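Sudis Science Pages for Curious Kids

When two robot arms can't agree

You have probably heard somebody say that robots never make mistakes. Be suspicious of that. Robots make plenty, and the people who sell them don't usually put the mistakes in the advert.

This page is about one fault. It happened at a robot workshop in Branisstead, where a pair of arms was being taught to lift a rolling pin off its stand. The arms were practising in a simulation, a pretend world inside a computer, a bit like a game. One arm takes one handle, the other arm takes the other, and up it goes. Easy? You and a friend could do it with your eyes shut. The arms dropped it. 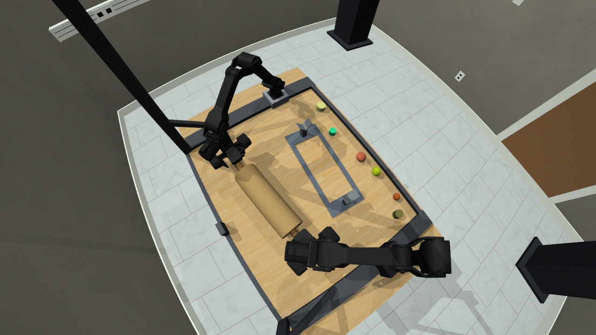
The team's first guess was that the handles were too slippery. That sounds sensible, and a lot of people would have stopped there. They made the pretend wood grippier and tried again. The arms dropped it again.

So what was wrong? The two arms were not moving at the same time. One started to lift 31 milliseconds before the other. A millisecond is a very small slice of a second (there are a thousand of them in each one), so you would never have spotted it by watching. But for that little moment one end of the pin was going up while the other end was staying put. The pin tilted, twisted in the fingers and rolled free.

How did they find out?

Every time a robot moves, its computer can keep a diary, called a log. The log says what each arm was told to do and when. The team ran the lift 942 times and read the logs. In 830 of those runs the second arm was late.

Now, you should ask a question here. What about the other runs? In those the arms started together and the pin was lifted properly. That is a good clue that lateness was the trouble. It is a clue, though, and the team still had to test it.
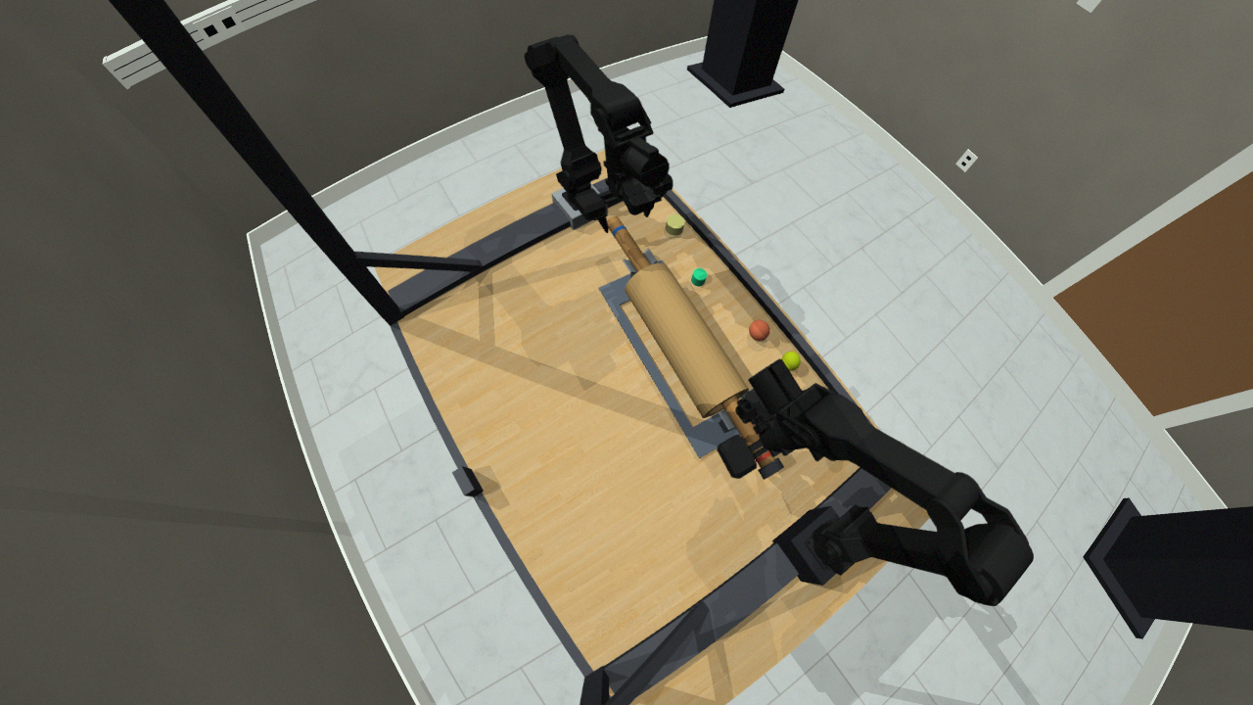 They tested it by making each arm wait for a signal. Neither arm was allowed to lift until both had said "ready". If one of them took too long, both had to stop and let the pin stay where it was. The drops nearly went away. A few still happened, and in October, when the workshop wrote up its notes, those few had not been explained. I would like to know more about them. The write-up calls the problem "solved", and I don't think that is the right word yet.

Does a dropped rolling pin matter?

In a computer, no. You press a button and start again. A real one could land on a real foot. Swap the pin for a pane of glass or a pot of soup and you can see why people check this sort of thing before they let two arms carry anything near a person.

There is another catch. A pretend world is only as good as the people who built it. Its wood may be smoother than real wood, and its floor never shakes when a lorry goes past. An arm that does well there might do badly on a real table.
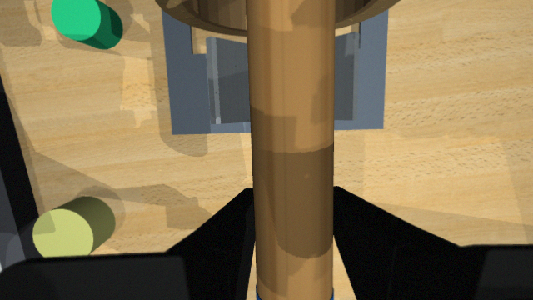 Questions to ask when someone says a robot is safe

How many times did you try it?
Once is not enough. Ten is not very many either.

Did you try it for real, or only in a computer?
Both are useful. They are different things, and a fair answer will tell you which.

What happens when it goes wrong?
"It doesn't go wrong" is a bad answer. "It stops" is a better one, and then you can ask to see it stop.

Who can switch it off?
Real robot arms in workshops should have a stop button that a person can reach quickly. Ask where it is.

Try it yourself

You need a friend, a rolling pin and a cushion to go underneath. Hold one handle each, using only your finger and thumb. Lift together on "three". Then try it with one of you waiting until the other has started, and see which way the pin tips. Keep your toes out of the way.

Words to know

Simulation: a pretend version of something, made with a computer.
Log: a record of what a machine did and when.
Fault: something in a machine that isn't working as it should.

Page last checked Apr 22, 2023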